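**Lost and found moves to the front desk**

Starting in June, small items left in the Buckley building will be kept at the front desk instead of in the second-floor closet. Keys, chargers, glasses and earphones go into trays in the top drawer, and larger things such as coats and umbrellas stay on the rack by the stairs.

Treasa Carroll sorted the closet last month and cleared out more than 300 items. Most were single gloves and charging cables. Anything with a name on it went back to its owner, and the rest was donated or recycled.

If you find something on the floor in the lobby or the halls, please bring it to the desk and say where you picked it up. A note with the place and the time of day is enough. Coil cables loosely before you hand them in — tight knots damage the wire near the plug, and wired earphones are the things people ask for most often. 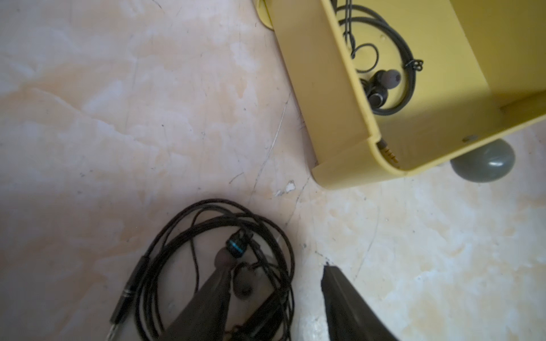 Small items are kept for 2 months. To claim earphones, tell the desk the color and the kind of ear tip, and whether they go in the ear or over it. You don't need a receipt. Phones, wallets and bank cards are locked up separately, so ask for Tùng Văn if you are missing one of those. The desk can also be reached by phone at extension 848.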